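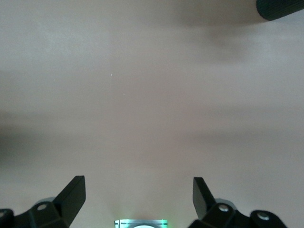 The depth hole filter in Starninico is gone as of this evening. I wrote it in June to patch missing pixels before the plane fit, and it has caused more trouble than the holes did.

The old version took the median of the valid neighbours in a 14 pixel window. On a textured surface that works well enough. On a plain pale one the stereo matcher returns large gaps, the window finds almost nothing valid, and the few values it does find sit next to the gripper fingers. The filter then spread finger depth out over the background. The planner saw a ridge that wasn't there and refused every approach below it.

I replayed 3863 logged depth maps through both versions. The old filter produced a false ridge in 51 of them. With the filter removed and a fixed mask over the fingers, the count is 2, and both of those come from a stale timestamp in the Voreck driver, so I've left them alone.

The mask is generated from the joint state, grown by a few pixels and applied before anything else touches the depth. Unknown pixels now stay unknown. The plane fit runs on what is left and returns a failure if the inliers are too few. Evo already handled that failure by backing off and trying again, so the planner needed no changes.

Benedita Aguiar asked whether soft shadows should be masked too. I don't think so. They upset the colour segmentation in Visser, but the plane fit never reads colour.

Still to do: the grow radius is hard coded, and the replay script leaks memory on long logs.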